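報道関係各位

2020年5月19日
Zalstead株式会社

家庭の小物整理サービス「Nesix」、郵送での受付を開始
引き出し一段分から申し込み可、仕分け用の台紙と返送箱をセットで送付

Zalstead株式会社は、家庭の小物整理サービス「Nesix(ネシックス)」について、本日より郵送での受付を開始します。これまでは店舗への持ち込みのみ。来店が難しい方からの問い合わせが続いたため、予定を前倒ししての開始となります。

対象は引き出しや棚に溜まりがちな小物類。使わなくなったスマートフォンケース、充電ケーブル、文房具、空の収納ケース、鍵、予備のボタンなど。大型家具、家電、食品は従来どおり対象外です。

■ 開始の背景

在宅の時間が増え、机まわりを片づけたいという声が増えています。一方で「捨てるかどうか決められない」「分けたところで止まる」という相談がとても多い。昨年12月に利用者1000名に行ったアンケートでは、92%が「迷うものを一時的に預けたい」と回答しました。今回の郵送受付は、この「迷うもの」の扱いを中心に組み直したものです。 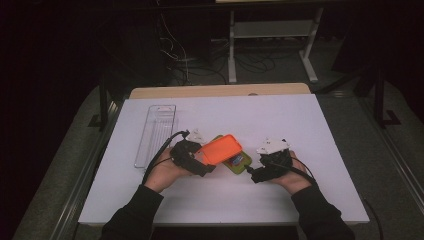 申し込み後、専用キットをご自宅へお届けします。キットの中身は返送箱、仕分け用の台紙、記入シート、封かん用テープ。台紙は「使う」「迷う」「手放す」の三つに区切ってあり、引き出しの中身をそのまま載せて分けていただく形です。「使う」はお手元に。残りの二つを箱に入れて、記入シートと一緒にご返送ください。

「迷う」に分けたものは、Shehu倉庫で70日間お預かりします。期間中はいつでも返却の依頼が可能。連絡がない場合も当社の判断で処分することはありません、期間終了前に必ず確認のメールをお送りします。

■ 料金

キット一式 2000円(税込、往復送料を含む)
保管の延長 1回につき1000円(税込)
店舗への持ち込み 従来の料金から変更なし

お支払いはクレジットカードまたはコンビニ払い。代金引換は現在準備中で、開始時期は決まり次第お知らせしまます。

■ 申し込みの流れ

1. Nesixのウェブサイトから申し込み
2. キット到着、仕分け
3. 返送箱を集荷またはコンビニから発送
4. 到着後、内容の一覧をメールで連絡
5. 返却、延長、引き取りのいずれかを選択

一覧には品目と個数を記載します。型番などの細かい情報までは載りません。ご希望の方は記入シートの備考欄にその旨をお書きください。

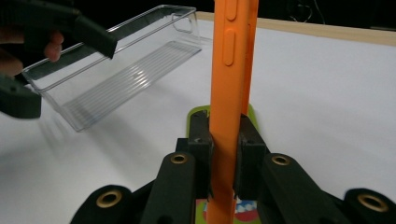 引き取りとなった品物のうち、再利用できるものはGremgate店の店頭で販売します。売り場は入口を入って左側。状態の確認が済んだものから順に並べるため、品ぞろえは日によって変わります。再利用が難しいものは素材ごとに分け、提携先の回収業者へ。

なお、スマートフォン本体、記録媒体、身分証、現金、貴金属はお送りいただけません。混入していた場合は開封後すぐにご連絡し、着払いで返送します。箱を閉じる前にもう一度中身をご確認ください。特に手帳型のケースはカード類の抜き忘れが多くなっています。

■ 店舗の営業について

Gremgate店は当面のあいだ営業時間を短縮します。持ち込み受付は事前予約制。予約なしでの来店はお断りする場合があります。すでに予約済みの方は手続き不要、そのままの日時でお越しください。店内での仕分け相談は休止中、電話での相談は通常どおり受け付けています。

■ 対象地域

開始時点では離島を除く国内全域。離島への対応は送料を含めて検討中です。キットの初回分は数に限りがあり、申し込みが集中した場合は発送までお時間をいただくことがあります。

■ サービス概要

名称:Nesix 郵送受付
受付開始:本日正午
保管場所:Shehu倉庫
取扱店舗:Gremgate店
運営:Zalstead株式会社

■ 本件に関するお問い合わせ

Zalstead株式会社 広報担当
お問い合わせはウェブサイト内の報道関係者用フォームよりお願いいたします。現在、広報担当は在宅勤務のため電話での対応を行なっておりません。返信は翌営業日以降になります。

※料金、サービス内容は発表日現在のものです。予告なく変更となる場合がありますのでご了承くださいい。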